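Refreshments in the Meeting Rooms: Frequently Asked Questions

Are drinks included with a room reservation at Suksawat?
Bottled tea is provided for all reservations longer than 45 minutes. Shorter reservations may add it for a small fee. Water is available to all visitors from the fountain on each floor.

How many bottles will my group receive?
Each guest listed on the reservation form receives one bottle. Groups may request up to 17 additional bottles per day through the front desk.

Where are the drinks placed?
Bottles are set out on the side table before the start time. Guests are asked to keep laptops and papers off this table.
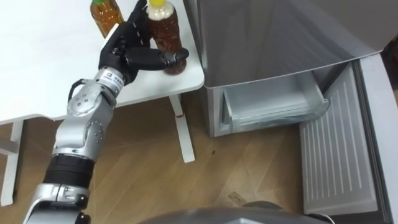

Bottles should remain upright and capped when not in use. Any spill – however small – should be reported to the front desk at extension 111.

May I bring my own drinks?
Yes. Closed containers are permitted in all rooms. Open cups are permitted in the lounge only.

What should be done with unfinished bottles?
Unopened bottles may be left on the table. Opened bottles should be emptied in the pantry sink and placed in the recycling bin.

Whom do I contact about a special order?
Requests should be sent to Maribel Ospina, Visitor Services, before 2 p.m. on the day prior to the reservation. Orders for Room 17 are handled by Bernadette Moulin.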